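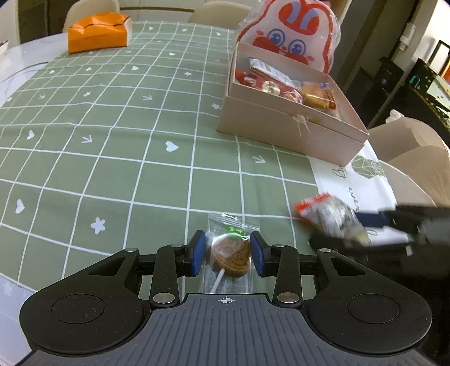 Lurevon Sovereign Lending Monitor
Progress report to the Birnen Trust, second reporting period

Prepared by Hauwa Okafor, programme lead
Reviewed by Hanne Hakala, debt data

Purpose of the grant

The grant supports independent tracking of public borrowing, arrears and emergency lending in low-income countries that are in talks with outside lenders. The outputs agreed at the start were a public database of loan terms, a series of country notes, and a method paper setting out how arrears are counted. This report covers work done since the last report, changes to the plan, spending against budget, and matters on which we ask the Trust for a decision.

Summary of position

The database is live and in use. Country notes are on schedule except for one, which has been held back for the reasons given below. The method paper is late. Spending is below plan, mainly through an unfilled post. No change to the overall grant total is requested.

Database of loan terms

The database now holds loan agreements in a single format: lender, borrower, guarantor, currency, interest basis, grace period, repayment schedule, security given, and governing law. Where a contract is not public, the entry is built from budget papers, central bank returns or lender disclosures and is marked as such. Readers can filter out entries of this kind.

The main change in this period is the treatment of security. The earlier version had a yes or no field. That was too coarse, as many agreements fall between the two. A government may pledge mineral receipts outright, or it may agree only to route export income through a named account which the lender can freeze on default. Both reduce the money free for other creditors, though to a different degree and at a different point. The field has been replaced by four codes:

0 No security found in the documents held
1 Account control without pledge
2 Pledge of future receipts
3 Pledge of physical assets or shares in a state company

A separate marker is used where the documents refer to a side letter that we have not obtained. All existing entries have been recoded. The recoding was done twice by different members of the team, and differences were settled by going back to the text of the contract. Most differences concerned codes 1 and 2. The coding guide has been rewritten to say that a standing instruction to a bank counts as account control unless the contract also assigns title to the money.

Currency conversion has also been changed. In countries with an official rate and a street rate, the size of the domestic debt depends heavily on which rate is applied. The first release used the official rate throughout. We now show the local currency figure as the main entry, with the dollar figure at the official rate beside it and a second dollar figure at the market rate where a reliable daily record exists. Totals across countries still use the official rate so that they can be compared with published tables. Users have asked for a single preferred figure. We have not provided one.

Country notes

Seven notes have been published in this period. Each follows the same order: recent budget outcome, stock of external and domestic debt, arrears by class of creditor, reserves, state of talks, and the conditions attached to any new lending. Notes are checked by a reader outside the team before release.

Two points recur across the notes and will be taken up in the method paper.

The first is the weight of central bank lending to government. In several cases the budget deficit as reported fell, while spending was moved to the central bank in the form of subsidised fuel, fertiliser credit and support to state-owned firms. When this is added back, the fall in the deficit is much smaller and in some cases disappears. Lenders differ on whether such spending should count against programme targets. The notes give both figures.

The second is the order in which arrears are cleared. Multilateral lenders will not resume lending until they are paid, so a government seeking relief usually borrows short-term from a commercial source to clear them. The bridging loan is then repaid from the new multilateral money. On paper the stock of debt does not change. In practice the bridging loan carries fees and often security, and creditors outside the arrangement are left further back. We record bridging loans as separate entries and do not net them off.

One note has been held back. The finance ministry concerned wrote to say that the stock of domestic arrears given in its own budget statement was wrong and would be restated. We asked for the restated series and have not received it. Publishing on the old figures would mean relying on a number its source has withdrawn; leaving the section out would remove the main finding. The note will be released in October with whatever has been supplied by then, and the gap will be stated on its first page.

Use of the outputs

Requests for the full data file come mainly from university departments, journalists and parliamentary research staff. Parliamentary users are the group for which the work was designed, and their requests are of a different kind. They tend to ask about one loan at short notice, often on the morning of a debate or a committee hearing. The present search page serves them poorly. It assumes that the user knows the lender's legal name, which in many cases is a special vehicle with no public profile. An index of common names has been started and now covers the main export credit agencies and commodity traders.

The Nutdale workshop was held for clerks and researchers from finance committees. The morning covered how to read a repayment schedule; the afternoon was given to a worked case in which participants traced a loan from contract to budget line. Feedback forms asked for more time on guarantees to state companies and less on the history of debt relief. The programme has been altered to match. Participants also asked for printed sheets, as connections in their offices are not dependable. These are being laid out.

Method paper

The paper was due at the close of this period and is not complete. The sections on external arrears and on conversion are finished. The section on domestic arrears has been rewritten after outside comment. The earlier draft counted an unpaid invoice as an arrear from the date of the invoice. Reviewers pointed out that payment terms vary widely, and that in some systems an invoice has no standing until it has been entered by the treasury. The revised draft counts from the contractual due date where known, and otherwise from the end of a fixed period after delivery. This raises the arrears figure for some countries and lowers it for others. The database will have to be rerun once the rule is settled, and we would prefer to publish the paper and the revised series together.

Staffing

The post of data engineer remains vacant. It was advertised twice. In the first round the preferred candidate withdrew; in the second no appointment was made. Routine maintenance is being done under a short contract with Zaki, which also hosts the database. This arrangement covers updates and backups but not development, and work on the search page is limited as a result. Hanne Hakala has taken over the daily checks on incoming documents.

Spending

Salaries are under budget by the amount of the vacant post. Hosting and contract support are over budget on account of the Zaki contract. Travel is under budget, as one visit was cancelled when the borrowing country's talks with its creditors were put off. Translation is over budget. A larger share of contracts than expected has come in without an English text, and machine output has not been accurate enough for clauses on default and waiver of immunity. The detailed table is in the annex sent under separate cover.

Risks

Access to contracts is the main risk. Confidentiality clauses are now common in commercial loans and are appearing in loans from public lenders. Where a contract has been tabled in parliament we treat it as public. Where it has been passed to us by other means we take legal advice before publishing, and this adds to the time between receipt and release.

A further risk is that restructuring talks in two of the countries covered may end during the next period. Any agreement would change most of the entries for those countries at once. Staff time has been set aside for this, with the effect that no new countries will be added before the following report.

Decisions requested

The Trust is asked to agree the following:

Moving the delivery date of the method paper to the end of the next period.

Transfer of part of the unspent salary line to translation and to contract support.

Holding the number of countries at its present level until the restated series has been released.

Work planned for the next period

Completion of the method paper and rerun of the arrears series. Release of the delayed country note. Extension of the common names index to regional development banks. A second workshop, with the revised programme and printed sheets. A third advertisement for the data engineer post, with the option of remote working added to the terms.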